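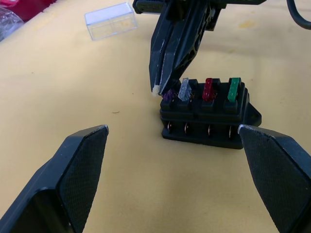 Drirkareck Grip Pads and Fingertips for Two-Arm Benches

I'm Rhiannon, and I look after the spare parts side of things at Drirkareck. This page used to be two lines and a part list. Then we had the trouble with the old pads in March, and so many people wrote in with the same questions that I've ended up putting the whole story here (sorry, it's long, the ordering stuff is further down if that's all you came for).

What went wrong

The first version of our black textured pad was glued on. It held beautifully on big parts and we were pretty pleased with ourselves. Then Berhanu Yimer at the Atbridge shop called to say his left arm had dropped a fuse box. Fine, things get dropped! But the next morning it did it again, and this time the other arm was on its way down to pull a fuse and just kept coming. The fuse snapped, the fingertip bent sideways, and the arm stopped with a force fault, and it should have stopped a good bit sooner.

Berhanu sent me the finger in an envelope and I could slide the pad along it with my thumb. The glue had gone soft along the bottom edge. From the front it looked perfect, so you'd check it, nod, and put it straight back to work. I would have done the same.

Vilgot Viklund, who does our testing, set up a bench to make it happen on purpose. He ran the old pad through 200 grips on a molded plastic block and it crept a tiny bit every time the arm closed. By the end the block was sitting crooked in the fingers. Now, a crooked block matters a lot when you're working with blade fuses, with them standing in a row and not much room between one and the next. If the holding arm has the box tilted, the picking arm comes down in the wrong place and pushes on plastic or on the neighbor.

There was a second fault hiding behind the first one. The force limit on the picking arm went back to its factory setting after every emergency stop. So you'd set it nice and low for fuses, somebody would hit the stop, you'd restart, and you'd be running at full push without knowing. That one is our fault too and I'm still a little grumpy about it.

What we changed

The new pad clips into a groove in the finger and has one small screw at the back. No glue anywhere. You can swap it in a couple of minutes, and if it's loose you can feel it right away by pushing it sideways. Vilgot gave it the same 200 grips and the block stayed straight.

The force limit now survives a stop and a restart. It also shows on the start screen, so have a look at it before you press go. The update is free and goes out to everybody, whether you buy new pads or not.

If you still have glued pads

Please stop using them for anything where one arm holds and the other arm works. Glued pads have a smooth back edge with no screw. Send me your bench number and I'll mail you a set of clip pads at no charge. You'll need new fingers too if yours don't have the groove, and those are also on us.

Until they arrive, keep your hands out from between the arms while the power is on, even when it's paused. I know everybody reaches in to straighten a part. Osian Skyrme at Grønli got a pinched knuckle that way, from an arm that started up again after a fault was cleared on the screen. He's fine, he was back at the bench after lunch, but he'd like me to tell you to use the key switch.

What to check each week

Push each pad sideways with your thumb. Look at the finger edges too: pale scuffs and scratches are just wear, and I don't replace mine for that, but a crack is a different thing and the finger goes in the trash. Wipe the grip texture with a dry cloth. Oil cleaners make it slick, so leave those in the cupboard.

Ordering

Clip pad, black, textured: sold in sets of 4, 34 dollars a set
Workshop bag: 100 pads, ask me for a price
Grooved finger, black: sold in pairs
Back screws: free with any order, they roll under everything

Frauke Görtz handles shipping through Trustness, and she packs orders in the mornings, so anything that reaches us before 10 a.m. normally goes out the same day. For free replacements, write "glued pads" in the order note and leave the payment part blank.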